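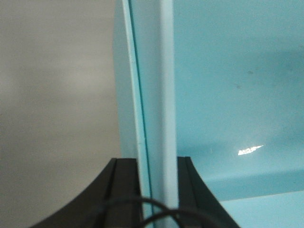 The governor should have denied it an hour ago, the voice on the speakerphone said, and every minute he waited made it look like he had signed the thing.

The press secretary wrote that down. She had the letter in front of her, one page, dated September 3, 2018, endorsing the senator from Manton for the party's nomination. It had the governor's name at the bottom and a decent copy of his letterhead.

"Did you sign it?" she asked him.

"I've told you twice."

"I need it a third time. The Tremeck paper is going to ask me."

He said he had not signed it. He had met the senator in May, at the Lozano Hotel, and they had talked for 30 minutes about the bridge. He liked the man. He had said so at the time, in front of people.

"How many people?"

"It was the party dinner. They sold 488 tickets."

She typed a first sentence and took out the word "baseless." The voice on the phone wanted it back. She left it out.

"Say I respect him," the governor said.

"If you say you respect him, that's the headline."

"I do respect him."

She put it in the third paragraph, after the bridge. Then she read the whole statement out loud. The governor listened with his coat on. He was due in Flamen to speak to the county chairmen, and the car was already downstairs.

"Take out the bridge," he said.

She took out the bridge. That moved the respect up to the second paragraph - he could see that as well as she could - and he told her to send it.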